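Home / Data capture / Hand-held grippers

Hopkin hand-held gripper

G'day, and thanks for having a look at the Hopkin. I'm Chunhua Liao, and I look after the capture gear at Binarell. The Hopkin is what we reach for when we want examples of a job done properly by a person, recorded in a form a robot can learn from.

You hold it, you do the task, and the camera on the tool gets a jaw's-eye view of the whole thing. Fold a tea towel, stack some cups, put the lids back on the markers – whatever you'd like your policy to pick up. No arm to book, no teleop rig to set up, and you can take it to whichever table is free (I do love that bit!).

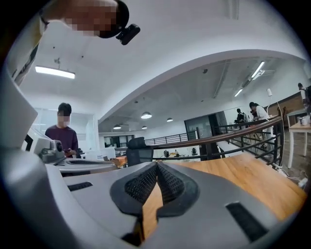
Hopkin at the table, black mesh finger pads up front, grey shell behind.

The pads are the part I get asked about most. We changed over to the honeycomb mesh in 2024 after Deming Hao got sick of shiny packets sliding out of the old ones, and I haven't wanted to go back. They're a wear item, so a spare pair comes in the box.

Each take saves as its own episode, and Mato, our desktop app, lets you trim the start and bin the fumbles. My advice is to keep a few of the clumsy recoveries, though – a model that's only seen perfect grabs gets lost pretty quickly. Our Prunau starter set has 2406 episodes across 43 tasks if you'd like something to train on while you get your own going.

Charge it overnight and give the lens a wipe before you start. New pad colours are due in April.

Tagged: Grippers, Demonstration data, Imitation learning

We use cookies to remember your cart and see which pages get read. Accept all | Manage settings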